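Re: [jirkura-users] segmenter keeps losing the zipper

On Monday Marcelino Andrade wrote:
> We're on the Jirkura segmenter for the bag task and the opening
> mask goes to pieces as soon as the wrist camera gets close. Is
> anybody else seeing this, or is it our labels? We have 1,972
> labeled frames so far.

Hi Marcelino,

Yep, we see it too, and I don't think your labels are the trouble. Our bag is navy with a black lining, so up close the mask net has to tell dark blue in shadow from black, and it's pretty bad at that. What helped us was dropping the "opening" class and tracking the zipper tape instead – it's pale, it's thin, and it gives you a nice curve to fit. Then the planner takes the side of the curve where the lining should be.

A couple of our wrist views: 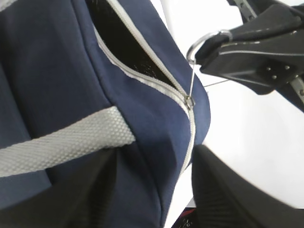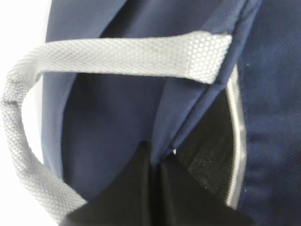
Navy bag, zipper partly open in both; gripper holding the pull ring in the first.

The one thing that still bites us is the handle. It's light gray webbing, and the curve fitter loves to jump onto it. I ended up throwing out any candidate wider than 47 pixels, which is ugly and breaks when the camera moves back. Meenakshi wants to use the weave texture for that (she's probably right, I just haven't had time).

Are you fitting per frame or carrying the curve over from the last one? We carry it over and reset when the fit score drops under 51.

I can push the branch if you want to poke at it, it's messy though.

Ruba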